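Stop grading the robot club on trophies

Every December our school board asks what the Jakdale robotics club won, and every December I want to throw my coffee. We have 39 kids. We have two arms, a booth and a pile of kitchen skimmers, and for 7 weeks they've been trying to get those arms to pick up skimmers and put them away. That's it! That's the whole project, and I think it's the best thing in the building.

The Cuadros Cup costs $685 to enter, and what do you get? A kit that already works, a rulebook and a long bus ride. I'd spend that money on spare parts – and on letting kids be wrong for a whole afternoon. A skimmer is long, skinny and full of holes, and deciding where to grab one is a real problem. My group argued over handle or head until I had to turn off the lights and send them home (still arguing, in the parking lot).
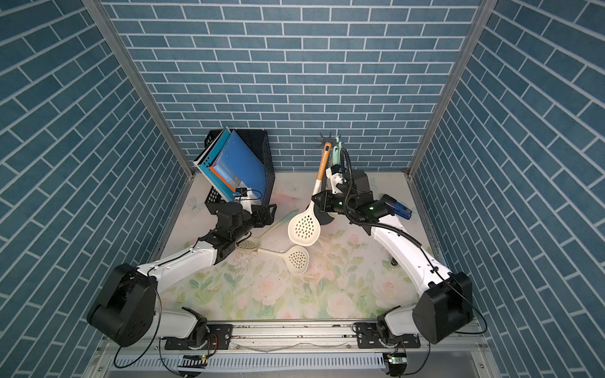 Naheed Hayat: I agree on the money, but my daughter only joined because of the Cup. Couldn't you do both, maybe every other year?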